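Speaker notes — desktop refurb talk, 26 April 2023
Opening up old office desktops without wrecking them

START. Mic check, water. Say who I am, say thanks to Santeri Harju for the slot. Don't do the long bio, last time it ate up half the intro.

Why this talk: the Gurkener office gave us 17 old desktops in March. Most people in the room have one just like it in a closet. They're worth opening. They are not scary. You need a screwdriver, a table, some light and a bit of patience.

Ask room: who has had the side off a computer? Hands. Who put it back and it still worked? (pause, let them laugh)

What I'm covering — power supply, cables, board. Not covering disks and wiping, Raimo Keskinen has that after the break and he does it better then me.

Before anything: unplug. Not just off at the switch. Cord out of the back. Then hold the power button in for a few seconds. Then touch bare metal on the case. I say this every time and every time someone leaves the cord in.

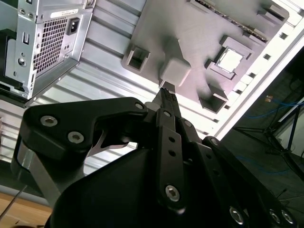 The power supply is where I start people off, always. It's the easiest part to find in any case and it tells you where the rest of the wiring comes from. Find the back panel first. Big grille of small square holes, and the three-prong socket next to it, that's your landmark, you can find it by feel once you've done a few. Look into the grille with a flashlight. If it's grey felt in there you know what kind of life the machine had. Blow it out OUTSIDE. Short bursts from the can, can upright. Do not open the supply itself, ever, not even if you're curious. The capacitors in there can hold a charge long after the cord is out. Bad supply = swap the whole unit.

Somebody will ask about vacuum cleaners. Answer: no, static. Move on.

Removing the supply. On most office towers it's screws at the back plus sometimes a catch inside. Support it with your other hand before the last screw comes out — they're heavier than they look and they drop straight onto the board. I've done it. Tell the Murín story here if there's time (short version!! skip the bit with the taxi).

Screws go in a cup. One cup per job. Fivow sells nice magnetic trays and I like mine but a cup is fine, so is a muffin tin.

Cables next. This is the slow part, say so. People rush it.
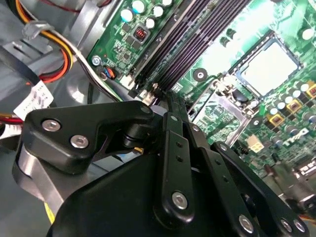 Colors, quickly, for the older supplies with the colored wires: black is ground, red is 5 volts, yellow is 12, orange is 3.3. Purple is standby. Don't trust it blindly, some makers did there own thing. Check before you put a meter on anything.

Photo before you unplug. Phone, from straight over the top, then one from each side. Then take out one plug at a time. Grip the plug, not the wires. Squeeze the latch. If it won't move you haven't got the latch, so stop pulling. The big board connector is the worst of them, rock it gently end to end.

Cable ties: cut them only if you must, flush cutters, point the blades away from the wires. Keep spare ties on the table. A loose cable in a fan is the most common thing we see coming back in at Astolus, more than bad parts.

The board. Hands off unless there's a reason. Dust it, look at it. Bulging capacitors, brown spots, anything that smells burnt. Memory sticks come out and go back in till both clips click. That alone fixes a lot of dead machines, almost 20 percent of ours.

Coin battery — swap it while you're in there. Set the clock after. People forget the clock and then websites complain about certificates and they think they broke something.

(CHECK TIME. If past half, skip to labels.)

Labels. Read them before you buy anything. Maker, wattage, part number. The part number is the one you search on. Office machines often have odd shaped supplies or odd plugs and a regular one from the shop won't fit, I've got a drawer full of proof.

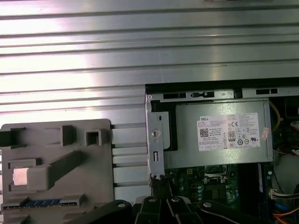 Take a picture of the label and keep it in the same album as the cable shots. Write the part number on tape inside the side panel. Next person will thank you.

Cost: our budget per machine was 70, parts only, and we stayed under on most. 3 went straight to recycling. Fine. Keep their screws, keep their side panels.

Closing up. Look for anything left inside. Cables clear of fans. Power up with the panel OFF first, watch the fans, listen. Then cord out again, panel on.

Questions. Then point at table in back, tools are out, machines are open, come and have a go. Remind them Raimo is on after the break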